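Laying Out a Worktop: Notes for Session 2
Kavitha Marar, Household Skills module
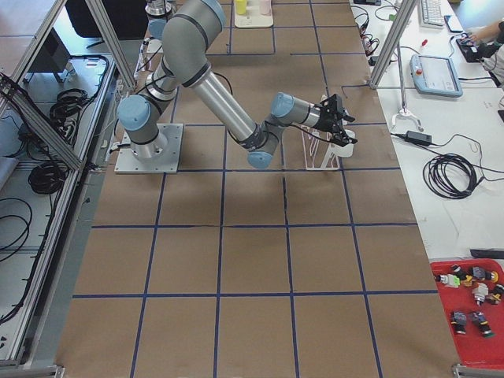

Fig. 1. Brown paper on the table, divided up with dark blue tape. Two cups share a white tray towards the far end.

I get asked every term why we bother with tape, so let's start there! Most of us put things down wherever there's a gap, and then we can't find the scissors. A grid gives everything an address (mine go by row, then letter, but use whatever system you like).

Look at the cups, one yellow and one pale pink, sitting together on their tray. I love a tray. You can shift the whole lot in one go when you need the space, and you only have one thing to put back. The white open rack stands straight on the paper, and I'd treat a rack like that just the same: give it a cell and keep it there.

For Sunday, please bring a roll of tape and enough paper to cover your own kitchen table. Allow roughly 40 minutes for the taping, more if you're fussy like me. Lay the long lines first, then the cross ones, and press the ends down well.

Reading: Acharya, the chapter on trays and racks, from p. 281. Bhupendra Shukla has the spare copy.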